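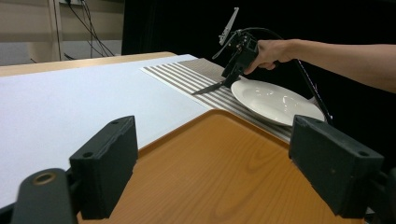
집안일 로봇, 어디까지 왔나: 자주 묻는 질문

10월 업데이트 | 글: Flondilora 편집부

Flondilora에 들어오는 문의 가운데 가장 많은 것이 "그래서 지금 살 만한 게 있느냐"는 질문입니다. 가정에서 쓰는 경우와 작은 식당이나 작업장에서 쓰는 경우를 나누어 답을 정리했습니다. 가격은 모두 유로이며 부가세가 포함되어 있습니다.

집안일을 전부 맡길 수 있는 로봇이 있습니까?

없습니다. 한 대로 청소, 빨래, 설거지, 상차림을 모두 해내는 가정용 제품은 저희가 아는 범위에서 아직 팔리지 않습니다. 시연 영상에서 여러 가지 일을 하는 기계는 대부분 정해진 물건과 정해진 자리에서 움직입니다. 같은 기계를 다른 집 부엌에 가져다 놓으면 조명, 선반 높이, 그릇 모양이 달라지고, 그때부터 실패가 늘어납니다.

그럼 지금 실제로 되는 일은 무엇입니까?

바닥 청소는 됩니다. 문턱이 낮고 바닥에 전선이 널려 있지 않은 집이라면 매일 돌려도 됩니다. 잔디 깎기와 창문 닦기도 조건이 맞으면 쓸 만합니다. 식기세척기와 건조기도 엄밀히 말하면 집안일을 하는 기계입니다. 다만 그릇을 넣고 빼는 일, 마른 옷을 꺼내 개는 일은 여전히 사람이 합니다. 기계가 맡은 구간과 사람이 맡은 구간 사이에서 물건을 옮기는 작업이 가장 늦게 자동화되고 있습니다.

상차림은 왜 어렵습니까? 접시와 나이프를 놓기만 하면 되는 일 아닙니까?

사람에게는 쉬운 일이지만 기계가 보기에는 까다로운 물건이 한자리에 모여 있습니다. 유약을 바른 접시는 빛을 반사해서 카메라가 가장자리를 잘못 읽기 쉽습니다. 나이프는 얇고 납작해서 평평한 면에 놓여 있으면 집게가 들어갈 틈이 거의 없습니다. 천으로 된 식탁 매트라면 손가락 끝이 스치기만 해도 밀리거나 주름이 집니다.

놓는 동작도 문제입니다. 집게로 나이프를 집을 때 무게중심에서 벗어난 곳을 잡으면 한쪽이 처지고, 그 상태로 내려놓으면 끝이 먼저 닿아 방향이 틀어집니다. 사람은 손끝의 감각으로 곧바로 고칩니다. 가정용 가격대의 로봇 손에는 그 정도의 촉각이 들어가지 않는 경우가 많습니다.

두 팔이 있으면 해결됩니까?

일부는 해결됩니다. 한쪽으로 쟁반을 누르고 다른 쪽으로 물건을 집을 수 있고, 긴 물건을 옮겨 잡기도 편합니다. 대신 두 팔이 서로 부딪치지 않게 움직여야 하고, 팔 하나가 카메라 시야를 가리는 일도 생깁니다. 가격과 필요한 공간도 늘어납니다. 부엌 조리대의 깊이를 생각하면 두 팔 로봇을 고정해 둘 자리가 있는 집은 많지 않습니다.

로봇은 이런 일을 어떻게 배웁니까?

요즘은 사람이 하는 동작을 많이 모아서 학습시키는 방식이 널리 쓰입니다. 로봇 팔을 원격으로 조종하며 기록하기도 하고, 사람이 로봇 손과 비슷한 집게를 직접 쥐고 작업하면서 기록하기도 합니다. 뒤의 방법은 로봇 팔이 없어도 할 수 있고 작업 속도도 사람 쪽에 가깝습니다. 나이프를 접시 옆에 놓는 것처럼 짧은 동작도 그릇 종류와 시작 위치를 바꾸어 가며 반복해야 합니다. 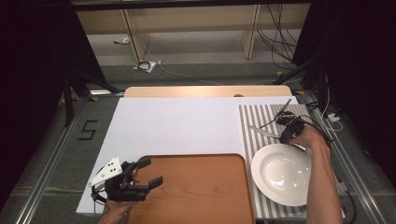
Ese Ogunleye는 이 대목에서 기대를 조금 낮추어야 한다고 말합니다. 동작을 아무리 많이 모아도 집마다 서랍 손잡이와 수저통이 다르고, 손님이 온 날의 식탁은 평소와 전혀 다르게 생겼다는 것입니다. 본인이라면 상을 차리는 로봇보다 식사가 끝난 뒤 빈 그릇을 한곳에 모아 주는 로봇에 먼저 돈을 내겠다고 합니다. 나이프가 비뚤어져도 상관없는 일이니 지금 기술로도 쓸모가 있을 것이라는 의견입니다.

편집부도 순서에 대해서는 같은 생각입니다. 치우는 일은 차리는 일보다 정밀도가 낮아도 됩니다. 다만 음식이 묻은 그릇은 미끄럽고, 컵에 남은 물을 쏟을 위험이 있습니다. 식탁 정리를 내세우는 제품을 볼 때는 마른 빈 그릇으로만 시연했는지 확인하십시오.

지금 살 수 있는 제품은 얼마 정도 합니까?

저희가 이번 가을에 비교한 제품은 세 가지입니다.

Brollix 바닥 청소기: 895유로. 흡입과 물걸레를 같이 합니다. 의자 다리 사이를 잘 빠져나가지만 긴 술이 달린 러그에서는 멈춥니다.

Nikzad 빨래 개기 기계: 1475유로. 수건과 티셔츠는 무난합니다. 아이 옷, 단추가 많은 셔츠, 양말은 받지 않습니다. 옷은 한 장씩 사람이 걸어 주어야 합니다.

Breltine 탁상용 로봇 팔: 2195유로. 정해진 자리의 컵과 작은 상자를 옮길 수 있습니다. 가정용이라고 광고하지만 설정 화면은 취미 개발자에게 맞추어져 있습니다. 납작한 식기는 설명서에서도 권장하지 않습니다.

세 제품 모두 소모품은 따로 삽니다.

식당이나 작업장에서는 사정이 다릅니까?

많이 다릅니다. 같은 물건이 같은 방향으로 계속 들어오는 곳에서는 로봇 팔이 오래전부터 잘 일하고 있습니다. 포장 상자 쌓기, 나사 조이기, 트레이 옮기기가 그런 예입니다. 식당이라면 수저를 종류별로 나누어 담는 작업이 상차림보다 먼저 가능해집니다. 놓는 자리가 고정되어 있고, 잘못 담긴 것을 나중에 골라내도 손님에게 피해가 없습니다.

반대로 작업장이라도 물건이 섞여서 들어오면 집과 비슷한 문제가 생깁니다. 도입 상담을 받을 때 가장 깔끔한 제품만 보여 주지 마시고 모양이 제각각인 것까지 함께 가져가십시오.

성공률 광고는 어떻게 읽어야 합니까?

몇 번 시도해서 나온 숫자인지부터 보아야 합니다. 같은 그릇을 같은 자리에 두고 100번 한 결과와, 그릇과 자리를 매번 바꾸어 가며 100번 한 결과는 전혀 다른 숫자입니다. 실패했을 때 사람이 도와준 경우를 성공으로 셌는지도 물어보십시오. 답을 못 하는 판매처가 적지 않았습니다.

속도도 확인하십시오. 시연 영상은 빠르게 재생한 것이 많고, 구석에 작은 글씨로 배속이 적혀 있습니다. 사람이 금방 끝내는 상차림에 몇 분이 걸린다면, 옆에서 기다리는 시간도 비용으로 계산해야 합니다.

칼 같은 날카로운 물건을 맡겨도 안전합니까?

가정에서는 권하지 않습니다. 끝이 둥근 식사용 나이프라도 로봇이 잡은 채 팔을 돌리면 주변 사람의 얼굴 높이를 지날 수 있습니다. 힘을 감지해서 멈추는 기능은 팔이 부딪칠 때를 기준으로 만든 것이 보통이고, 쥐고 있는 물건의 끝까지 보호해 주지는 않습니다. 어린아이나 반려동물이 있는 집이라면 작동 중에 접근을 막을 수 있는 자리에만 설치하십시오.

집을 로봇에 맞게 바꾸면 더 잘됩니까?

그렇습니다. 무광 그릇, 두께가 있는 손잡이, 미끄러지지 않는 매트, 식기마다 정해진 칸이 있으면 결과가 눈에 띄게 좋아집니다. 바닥 청소기를 위해 전선을 걷어 올리는 것과 같은 이치입니다. 다만 식기를 새로 사는 비용까지 더해야 하고, 그렇게 정리된 부엌에서는 사람이 직접 상을 차려도 금방 끝납니다.

기다리는 편이 낫습니까?

바닥 청소기는 지금 사도 됩니다. 빨래 개기 기계는 수건이 많이 나오는 미용실이나 작은 숙소라면 검토해 볼 만하고, 일반 가정에는 이릅니다. 탁상용 로봇 팔은 만지는 것 자체가 취미인 분에게만 권합니다. 상차림용은 사지 마십시오. 새로 시험한 제품이 있으면 이 페이지의 가격과 설명을 고쳐 둡니다.

문의: 페이지 아래 문의 양식 | © Flondilora. 무단 전재 금지 | 맨 위로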